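Cómo preparar la parte de escucha de un examen de inglés sin morir en el intento

Si ya te has puesto alguna vez los auriculares, ha empezado el audio y a los 19 segundos te has dado cuenta de que seguías pensando en la primera frase, esta guía es para ti. La comprensión auditiva se entrena, y se entrena bastante rápido cuando cambias la manera de escuchar. Yo tardé demasiado en descubrirlo, así que voy directa al método que uso ahora con mis alumnos y que me encanta, porque los resultados se notan enseguida.

Qué necesitas

Un audio corto (entre dos y cinco minutos) con transcripción, un cuaderno, un bolígrafo que escriba bien y un temporizador. Para los audios me gusta mucho Wullari, que los ordena por acento y por tema. También sirven las grabaciones que vienen con tu manual, siempre que no te sepas ya las respuestas de memoria. 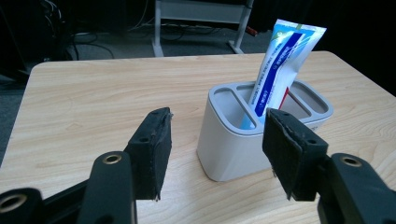
Paso 1. Escucha una vez sin escribir nada. Sí, nada de nada, aunque te piquen los dedos. Se trata de contestar a tres preguntas al terminar: quién habla, de qué y para qué. Deja el bolígrafo lejos y la mesa delante de ti, una mesa clara de esquinas redondeadas o la que tengas, y dedícate solo a oír. Cuando acabe el audio, di la respuesta en voz alta y en inglés, con las palabras que te salgan. Si solo has pillado el tema general, perfecto, ya tienes por dónde empezar.

Paso 2. Escucha otra vez y toma notas. Divide la hoja en dos columnas: a la izquierda las ideas principales, a la derecha los detalles (fechas, nombres, ejemplos, causas). Escribe palabras sueltas y flechas, nunca frases completas. Cada persona acaba inventando sus propios símbolos y eso es buenísimo. Yo uso una flecha hacia arriba para "aumenta", una "x" para cualquier negación y una estrella cuando el profesor de la grabación cambia de opinión o se corrige, que suele ser justo donde cae una pregunta.

Paso 3. Caza las palabras señal. "However", "on the other hand", "what I mean is", "the main reason"... Estas expresiones te avisan de lo que viene. Haz una lista en la última página del cuaderno y añade las que vayas encontrando. Mi alumna Jasmina Babić llegó a juntar 300 expresiones en un curso, ¡y las usaba luego en la parte oral con una naturalidad que daba gusto!

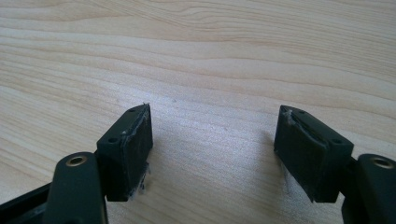 Con la lista empezada, vuelve al audio y levanta la mano cada vez que oigas una. Parece un juego de niños - y lo es un poco - pero obliga al oído a estar atento a la estructura además del vocabulario.

Paso 4. Contesta a las preguntas usando solo tus notas. Si tu material no trae preguntas, escríbelas tú: dos sobre la idea principal, dos sobre detalles y una sobre la actitud de quien habla. Esta última es la que más cuesta. Fíjate en el tono, en las pausas, en un "well..." alargado que casi siempre anuncia una duda.

Paso 5. Abre la transcripción y busca el fallo. Subraya el fragmento exacto donde estaba cada respuesta que no acertaste y ponle una etiqueta:

V: no conocía la palabra.
S: la conocía, pero no la reconocí al oírla.
D: me distraje.

Las etiquetas S son un tesoro. Indican sonidos unidos, vocales que desaparecen, consonantes que se comen ("gonna", "kind of" dicho casi como una sola palabra). Repite esos fragmentos imitando al hablante, con su ritmo y su entonación, hasta que te suenen normales.

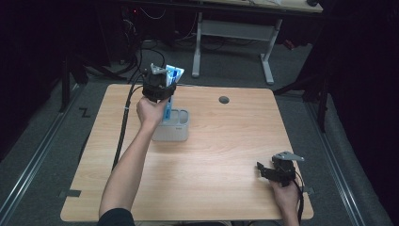

Paso 6. Repite el mismo audio al día siguiente, esta vez sin notas y sin pausas. Vas a entender muchísimo más y esa sensación anima a seguir. Después guárdalo y pasa a otro.

¿Cuánto tiempo hace falta?

Media hora diaria funciona mejor que una tarde entera a la semana. Si puedes, hazlo a la misma hora a la que tendrás el examen. Si te presentas en June, como muchos de mis grupos, empieza después de las vacaciones de invierno y deja los simulacros completos para el último mes.

Un aviso sobre los subtítulos: las series están muy bien para coger oído, pero con subtítulos en español estás leyendo. Ponlos en inglés, o quítalos durante una escena y vuelve a verla después con ellos.

En la próxima entrega explico cómo aprovechar estas mismas notas para la tarea integrada, en la que hay que escuchar, leer y luego escribir. Ve guardando tus cuadernos, que los vamos a necesitar.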